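Two-Arm Cloth Folding Bench: Project Report
Umuncombe Shared Workshop, student build programme
Submitted 6 May 2022

1. Purpose

The project set out to build a pair of low-cost robot arms in a shared workshop and to use them on a household task. Cloth folding was chosen from the list supplied by the programme. The bench is referred to in this report by its workshop name, Palano.
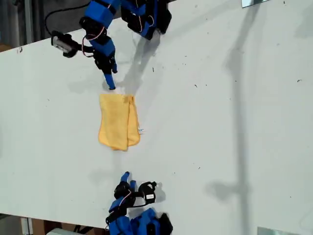
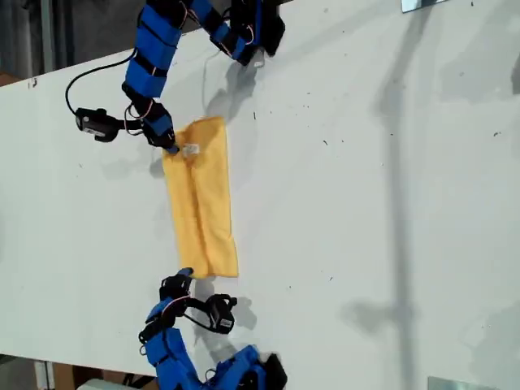 The two arms and a yellow cloth on the white bench top.

2. Construction

The arms face each other across the table and are built to the same drawings. Each joint is driven by its own servo. The blue parts were printed in the workshop over 13 evenings, and one wrist bracket was printed again after the first cracked at a screw hole. Each wrist carries a camera on a black mount. Cable length proved to be a recurring difficulty. The first camera leads were too short and pulled at the connector when the wrist turned, so longer leads were fitted and left to hang in a loop.

The total cost of parts was 1052 pounds, against a grant of 2000 pounds. The balance has been held over for replacement servos.

3. Method

The arms were moved by hand-held controls, one operator to each arm. An attempt was recorded as complete when the cloth had been folded and both grippers had let go. Attempts in which an operator touched the cloth were discarded. The task was divided into 3 stages: approach, grip and fold.

4. Findings

Gripping was the weakest stage. The fingertips tended to slide over a single layer of cloth, and operators obtained a firmer hold at a corner or beside the care tag, where the material is thicker. Folding along the length was more reliable than folding across it. Shadows on the white surface made the edge of the cloth harder to judge through the wrist cameras, and the position of the lamp should be settled before further recording.

Small debris on the table top had no measurable effect on the arms. The group nevertheless recommends that the surface be wiped before each session.

5. Further work

Softer fingertips, following the pattern used on the earlier Sotanow bench, will be fitted in June. The Belhaj control software will be kept in its present form until those trials have been completed.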